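Über uns

Zellel ist eine offene Elektronik- und Bastelwerkstatt in gemeinnütziger Trägerschaft. Der Verein stellt Räume, Messgeräte und fachliche Begleitung für Menschen bereit, die eigene Schaltungen entwerfen, Mikrocontroller programmieren oder bewegliche Objekte und Klanginstallationen bauen möchten. Die Einrichtung steht Einzelpersonen ab 14 Jahren, Schulklassen und freien Gruppen offen. Vorkenntnisse werden nicht vorausgesetzt.

Entstehung

Hervorgegangen ist die Werkstatt aus einem Lötkurs, den Anatole Tanguy in der Aula einer Berufsschule anbot. Die Teilnehmenden trafen sich nach Ablauf des Kurses weiter und gründeten schließlich den Trägerverein, dem Herr Tanguy bis heute als Werkstattleiter verbunden ist. Mit dem Umzug in die ehemalige Druckerei Núñez erhielt Zellel erstmals eigene Räume. Der frühere Setzsaal dient seither als Elektroniklabor, im Erdgeschoss befinden sich die mechanische Werkstatt und das Materiallager. Der Name der Druckerei ist über der Hofeinfahrt erhalten geblieben und wird von Besucherinnen und Besuchern gelegentlich für den unseren gehalten.

Ausstattung und Arbeitsplätze

Im Elektroniklabor stehen 28 Arbeitsplätze mit Lötstation, Labornetzteil und Absaugung zur Verfügung. Zwei Plätze sind höhenverstellbar und mit dem Rollstuhl unterfahrbar. Oszilloskope, Logikanalysatoren und der Reflow-Ofen können nach einer Einweisung selbstständig genutzt werden. Das Bauteillager umfasst 1.315 verzeichnete Positionen, von Widerstandssortimenten bis zu Schrittmotoren. Verbrauchsmaterial wird zum Selbstkostenpreis abgegeben. Arbeiten an netzspannungsführenden Geräten sind ausschließlich unter Aufsicht der Werkstattleitung zulässig.

Programm

Das Kursangebot gliedert sich in Grundlagenkurse und Projektgruppen. In den Grundlagenkursen werden Löten, Schaltplanlesen und der Entwurf einfacher Leiterplatten vermittelt. Die Projektgruppen arbeiten über ein halbes Jahr an einem gemeinsamen Vorhaben und stellen dieses im Mai der Öffentlichkeit vor.

Aus der Reihe der Projektgruppen ist unter anderem Kiron hervorgegangen, eine mechanische Wetteranzeige, deren Zeiger von Servomotoren bewegt werden und die Messwerte vom Dach des Hauses wiedergibt. Sie hängt im Treppenhaus und kann während der Öffnungszeiten besichtigt werden. Grodix, ein Bausatz für einen kleinen analogen Synthesizer, wurde für den Unterricht in der Mittelstufe entwickelt. Schaltplan, Platinenlayout und Bauanleitung sind frei zugänglich; Schulen können fertig gepackte Klassensätze entleihen.

Grundsätze

Zellel versteht sich als Ort des gemeinsamen Lernens. Die im Haus entstandenen Entwürfe werden, soweit die Urheberinnen und Urheber zustimmen, unter einer freien Lizenz dokumentiert. Dazu gehören ausdrücklich auch Vorhaben, die nicht zum gewünschten Ergebnis geführt haben. Die Dokumentation liegt im Lesezimmer aus.

Trägerschaft und Finanzierung

Der Verein finanziert sich aus Mitgliedsbeiträgen, Kursgebühren und Spenden. Für bedürftige Teilnehmende besteht ein Förderfonds, der jährlich mit 3.000 Euro ausgestattet wird. Anträge sind formlos an die Werkstattleitung zu richten und werden vertraulich behandelt. Bauteile und Messgeräte nehmen wir nach vorheriger Absprache gern als Sachspende entgegen.
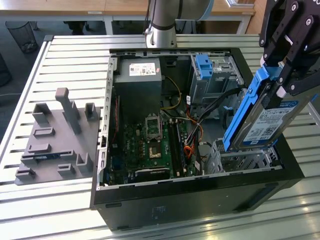
Anfragen von Schulen zu Klassensätzen und Projekttagen richten Sie bitte möglichst vor Beginn des jeweiligen Halbjahres an das Büro. Das Büro ist werktags ab 10 Uhr besetzt, die offene Werkstatt beginnt um 16 Uhr.

Kontakt | Impressum | Datenschutz | © Zellel e. V. | Nach oben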